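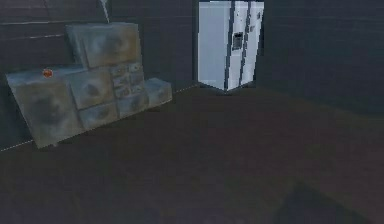 2026-01-20 工作记录,Tenell 皂房

上午主要处理"送给外婆"活动的来信,下午补做礼盒样品,中间夹了一段和打印机的私人恩怨,略。

先记数字,免得下周又有人来问我。截止到昨晚,收到来信 324 封,可以送出的礼盒 6 份。这个比例是我们自己定的,定的时候大家都觉得会有剩,Corey 还提议剩下的员工内部分掉。Corey 的家人现在大概已经知道今年没有了。

回顾一下起因,给没参加当时会议的人看。月初网店的那篇推文介绍了几样适合送给外婆、奶奶的东西:一块橄榄油皂,一罐护手膏,一条搓澡用的丝瓜络,一小瓶 Tamiru(我们自己调的那款香,橙花打底,后面有点姜)。推文最后加了一句:写信告诉我们你外婆的事,我们挑几位,把整套送过去。这句话是我写的。写的时候是晚上,茶喝多了,觉得很温馨。现在看来这句话至少有四个漏洞,下面按我发现它们的次序记。

漏洞一:没写字数上限。Pludon 的表单后台默认上限 3000 字,我以为这个数字高得没有意义,就没改。结果有人写到 3000 字整,最后一个字停在"然后外婆就从窗户"。我给她回了信,请她把后半段发过来。这跟评选没关系,我就是想知道。到现在还没回。

漏洞二:没写"外婆"的定义。来信里有奶奶,有外婆,有姑婆,有隔壁楼的阿姨,有小学门口卖文具的老太太,有一位舅公(写信的人说他带大了家里所有的孩子,会织毛衣,脾气也符合)。Liya 认为舅公应当参评,理由是推文里没说不行。Ilir 认为不应当,理由是礼盒上印了"给外婆"三个字。我认为问题出在礼盒上。最后决定舅公参评,如果选中,盒盖上的字用腰封挡住,腰封反正还没印。

漏洞三:没说要不要附地址。一半人附了,一半人没附,还有一位附的是外婆家的路线说明,从汽车站开始,经过一家已经关掉的粮店,看到狗就往左拐。Rademau 快递的系统不接受狗。

漏洞四:没说外婆本人能不能写。有一位外婆本人写了,推荐她自己。信很短,全文照抄在这里,因为我觉得值得留底:

"我洗衣服做饭五十年,手不好。你们的皂如果真像说的那样,给我一块试试。不用整套。"

Gebremedhin 看完说直接寄,不用进评选。我同意。已经从小样架上拿了一块橄榄油的,加一罐护手膏,今天寄走,账记在我头上,科目写"样品"。

评选办法(第三版)

第一版是大家各自打分,然后取平均。试了一个上午,发现 Hagos 给每一封都打满分,Ilir 给每一封都打中间分,等于只有我和 Liya 在评。我问 Hagos 为什么,他说人家写的是自己外婆,他有什么资格扣分。这个理由我到现在也没想好怎么反驳。

第二版是抽签。抽签很公平,也很省事,但推文里写的是"挑",不是"抽"。Liya 说读者会看出来。我说读者怎么会看出来。她说如果抽中那封只写了"我外婆挺好的,谢谢"的,全世界都会看出来。确有这么一封。

第三版,也就是目前用的:先由每个人各读一叠,只挑舍不得放下的,凑成 24 封;再把这些传着读一遍,坐下来谈。初选今天中午完成。过程中的争执摘要如下,只记有用的。

关于文笔。有几封写得非常好,好到像是写过很多遍的。有一封第一句就是蝉鸣和蒲扇,第二句是井水镇西瓜,我读的时候很感动,读到第五封有井水西瓜的,感动就摊薄了。Liya 说不能因为别人也有西瓜就怪她外婆。对。但我们后来定了一条:看外婆,不看作文。凡是信读完了,我还说不出这位外婆会对我说什么话的,先放一边。

关于苦情。有些信写的是很重的事,病、走散、债、战争。礼盒里是一块皂和一条丝瓜络,我不觉得它有资格去给这些事排名次。Gebremedhin 的意见是:别拿谁更苦来比,也别因为苦就躲开。说得容易。实际操作是他把那几封单独收进一个文件夹,他自己来回,手写。今天他写了一下午,他那一锅原定的薄荷皂因此推到明天。不催。

关于已经过世的外婆。推文没写,又是一个漏洞,算第五个吧,前面那句"至少四个"我不改了,"至少"两个字就是给这种情况留的。这样的信不少,都很好。争议在于礼盒寄给谁。Ilir 说寄给写信的人。Hagos 说寄给写信的人的妈妈。屋里安静了一会儿,然后这条就按 Hagos 的办了。

入围里我个人偏心的几位(仅供内部参考,不作为评选依据,虽然它显然会作为评选依据):

会修缝纫机的那位。全村的缝纫机都往她家搬,她修好了不收钱,但要当着你的面批评你怎么用成这样。外孙写:"她去世以后,我妈修好了自己那台,一边修一边骂我。"

学骑车的那位。七十岁开始学,因为女婿说了一句算了吧。信里没有说女婿后来怎么样。

藏糖的那位。糖藏在药盒里,药藏在糖盒里。全家都知道,没有人敢吃她递过来的任何东西。

打电话只讲天气的那位。写信的人把外婆去年打来的电话都记下来了,每次就一句,今天有风,今天落雨,今天太阳好你把被子晒掉。Liya 读完这封出去了一趟,回来说是去看水烧开没有。我们的水壶是会自己叫的。

舅公。毛衣样式附图,铅笔画的,领口画得非常认真。

礼盒样品

下午和 Ilir 做了第二轮装盒测试。结论按物品写。

橄榄油皂:这一批熟成没有问题,切面干净。边角修过以后在盒里会晃,晃起来像有人在里面敲门。垫一层皱纹纸可解决。不要用上回那种染色的纸,上回那批把白皂染成了粉的,客户留言说很喜欢粉色,问能不能再买,我们只好说是限量。

护手膏:罐盖拧太紧。我请 Hagos 拧开,他拧开了;我自己拧,没开;想到收礼的人多半手劲还不如我,这事得改。Ilir 说可以换大一号的盖,外沿有齿,好抓。代价是盒子的凹槽要重新开。他已经量过尺寸,写在打样单背面了。打样单正面是他画的一只鹅,与项目无关,请勿归档到设计稿里。

丝瓜络:压扁了寄,到手泡水自己会胀起来。需要附一张小卡片说明。上次没附,有人来信问为什么送她一张鞋垫。

Tamiru 小瓶:瓶口密封圈换过以后,倒放一夜没漏。保留意见:外婆们未必都喜欢姜。Corey 拿回家请他母亲闻,回复是"像感冒的时候坐在果园里"。我觉得这句可以印在标签上,被否决了,四比一。

贺卡:手写。这一条我坚持。每份一张,写给那位具体的外婆,提一件信里的事。字由 Liya 来写,她的字人能看懂。我的字只适合写在这本本子上,Gebremedhin 说连这个也存疑。

配方备忘(和活动无关,但今天试了,不记会忘)

护手膏里蜂蜡减一点、乳木果多一点的那个版本,抹开比原版顺,留在手上的时间也够洗一次碗。缺点是天热会软塌塌的,夏天寄出去可能变成护手汤。现在是一月,先不操心。具体克数在配料夹子里,蓝色那页,不要照绿色那页做,绿色那页是我抄错的那次,留着是作警示。

另外燕麦皂表面又起了白霜,不影响用,擦掉或者留着都行。Hagos 说留着,看起来像手工。我说它就是手工。他说所以看起来要像。

发货

Rademau 的人来电,说礼盒如果超出现在的厚度,就要从"信件类"变成"包裹类",运费另算。我问超出多少算超出。他说要看那天是谁收。我把这句话原样记下来,供日后谈合同用。Ilir 的大盖子正好会让盒子变厚,所以这两件事要一起定,别一个人改了盖子,另一个人去谈信件价。上次就是这样。上次的两个人都是我。

落选的信怎么回

讨论最久的是这个。群发一封"感谢参与"最快,Pludon 里有现成模板,开头是"尊敬的用户"。人家给你讲了外婆怎么把药藏进糖盒,你回她尊敬的用户,我觉得会遭报应。

可是每封都手写也不现实,Gebremedhin 那一文件夹已经用掉他一整个下午和一锅薄荷皂。目前的折中:写一封像人写的通用信,每封信里留一行空,由当初读那封信的人填一句跟那位外婆有关的话。就一句。随信给一张护手膏的优惠码,优惠码放在最后,字号小一点,别让人觉得她外婆值八五折。

通用信的草稿我写了,如下,大家用铅笔改,别用红笔:

"你好。你外婆的信我们收到了,也读了,有的还读出了声,影响了隔壁工位。礼盒只有那么几份,这次没能寄到你家,是我们做得太少。(此处一行)如果哪天她愿意,请替我们问她好。Tenell 皂房全体。"

Corey 说"影响了隔壁工位"不够庄重。隔壁工位就是 Corey。保留。

有人提出把来信选登到网店上。可以,但先逐个去问,要本人同意,名字和地名按对方的意思来。会修缝纫机那位的外孙如果同意,排第一篇。不同意也别磨。有一封信最后写着"这些不要给我舅妈看到",这封不用问了,直接收好。

待办

定最后的名单,周四下班前,所有人到齐再谈,不接受留字条投票(Hagos,你的字条我看见了,上面写着"全部")。
大盖子和厚度,Ilir 和我一起打给 Rademau,同一个电话,同一个时间。
丝瓜络说明卡,字要大。上回那张我自己都得拿远了看。
腰封付印前先等名单,看舅公在不在里面。
Pludon 表单关掉。今天早上又进来两封,都在截止之后,不计入。内容我还是读了。一封关于外婆养的鹅,已转给 Ilir。
薄荷皂,明天,Gebremedhin。碱水请提前配好放凉,别像上周那样站在旁边用本子扇。本子就是这本,右下角那块是当时溅的,擦过了,字还能认。
下一次推文由 Liya 写,我只看错别字。这是我自己提议的,没有人挽留。

下班前补一笔:那位写满字数的读者回信了。外婆从窗户递出来一碗面,因为门锁坏了,锁匠在门外等了很久,她怕人家饿。面是给锁匠的。已补进她的原信,一起传阅,第一个给 Ilir,他猜的是跳窗逃婚。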